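Brestico breakdown crane: jib lowers under power but won't raise
Forum > O Gauge > Operating wagons and accessories

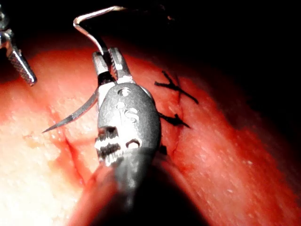
Surgical gripper wrist with round pivot pin, over a tissue-like surface

fishplate_ned
I have the Brestico breakdown crane, the early version with the die-cast cab and the single motor that does both slewing and hoisting through a sliding dog clutch. Slewing is fine in both directions. The jib lowers under power. On raise, the motor runs, the clutch can be heard going over, and the jib moves up a little and then stops with a regular click from inside the cab.

Done so far: cab off, old grease removed with white spirit, commutator cleaned, brushes checked. The winding drum turns freely by hand with the clutch out. Jib cord is new, braided, cut to the same length as the old one. Supply is 20 volts AC from the accessory terminals, measured with the motor running.

Has anyone had the clutch apart on one of these? I would prefer not to drive out the jib pivot if I can avoid it, as it is peened over at one end.

bogiebolt
The click is the dog riding over the drum teeth. The spring that holds the dog in is weak, or the solenoid plunger isn't travelling its full distance. Lowering needs almost no torque, so it will still lower with the teeth only half engaged. Look at the tips of the teeth for bright metal.

w_hatchard
Could also be the cord. The original is a twisted cord and thinner than most of the braided stuff sold now. If the replacement is thicker it piles up against the drum flange and the last turns climb on top of each other, which raises the effective diameter of the drum and the load with it. I'd measure the cord before taking anything apart.

fishplate_ned
Cord is the same diameter as the old one by calliper, although the old one was well compressed by then. It isn't piling up. It stops long before there is a full layer on.

Teeth: there is a bright edge on the leading side of each one. Not rounded, but polished.

bogiebolt
Then it's the clutch. Unhook the cord and try to stall the drum with a finger on raise. If it still clicks, the cord and the jib are out of it.

Seul-gi Yeo
Before you replace the spring, check the plunger. On the early cranes the solenoid sits on a fibre plate, and the plate bows upwards with age. The plunger then bottoms early and the dog comes in short. I had one where the plate had lifted at the rear screw only. The fix was a thin washer under the front of the coil bracket so that the coil sat square to the shaft again. A stronger spring would have masked it for a while and then started chewing the teeth.

The later version, sold as the Ritari, has a pressed steel bracket and doesn't do this. The Ritari drum won't fit the early cab, whatever the spares lists say. The shaft is longer and fouls the casting on the side opposite the motor.

platform_end
I have a Ritari drum in an early cab and it works perfectly well.

Seul-gi Yeo
Did you shorten the shaft?

platform_end
Took a bit off the end with a file, yes. I would still call that fitting.

w_hatchard
Most people buying a part described as a direct replacement would not.

platform_end
They would if they'd ever bought spares for Brestico before.

fishplate_ned
Stall test done. It clicks with the cord off, so bogiebolt was right about the clutch. I put a straight edge across the fibre plate and there is daylight under it at the middle. Can the plate be flattened, or should I make a new one?

bogiebolt
Make a new one. Fibre board comes up again however long you clamp it. Glass epoxy sheet of the same thickness drills cleanly and stays flat. Use the old plate as a template but open the rear hole slightly, otherwise you are copying whatever error has crept into it.

w_hatchard
I don't agree about flattening. I have clamped two of these between steel blocks overnight after warming them gently, and both were still flat when I sold the cranes on. The original plate has the part number stamped in it and a buyer will look for that. A crane with a green epoxy plate visible through the cab door is worth less.

bogiebolt
A crane that doesn't lift is worth less than that.

Seul-gi Yeo
You can keep the old plate in the box with the instruction sheet. I do that with every part I take off.

On lubrication, go very lightly near the clutch. Giltia light grease on the worm and the slewing ring, a drop of thin oil at each end of the drum shaft, nothing on the dog or its teeth. Grease there works along the shaft to the plunger and collects dust.

tankwagon_ade
Related question, as I've just bought one of these with the jib missing. The jib listed by Räsänen is given as 165 mm between pivot centres. Is that the early or the later one? The seller's picture shows the plain sheave with no guard.

Seul-gi Yeo
That is the later jib. It goes on the early cab, but the hook hangs further out and the wagon will tip when slewed to the side unless the outriggers are down. The earlier jib is shorter and has lightening holes near the foot.

tankwagon_ade
Thanks. I'll hold out for an early one, then. The outriggers are missing as well.

platform_end
Put lead in the counterweight box. There is plenty of room in it.

w_hatchard
There is, but check the axles afterwards. The bogies on these are light pressings and they splay.

fishplate_ned
Update. New plate cut from epoxy sheet, coil bracket refitted square, original spring retained. The dog now goes fully home and the drum can't be stalled with a finger. Jib raises from horizontal to the stop in 11 seconds, unladen. With a four-wheel van on the hook it is slower but steady, and there is no click at all.

I left the pivot alone. The old plate has gone in the box as suggested. It did drop slightly when I tried clamping it between blocks, so w_hatchard may have a point, but I had already cut the new one by then.

w_hatchard
Leave it clamped until April and look again.

bogiebolt
Glad it's lifting. Check the rear screw after a few hours of running, as epoxy doesn't grip the thread the way the fibre did. A spot of varnish on the head will hold it.

fishplate_ned
Will do. The slewing ring has a tight spot just past the centre line, which I hadn't noticed with the cab off, but I'll start a separate thread for that.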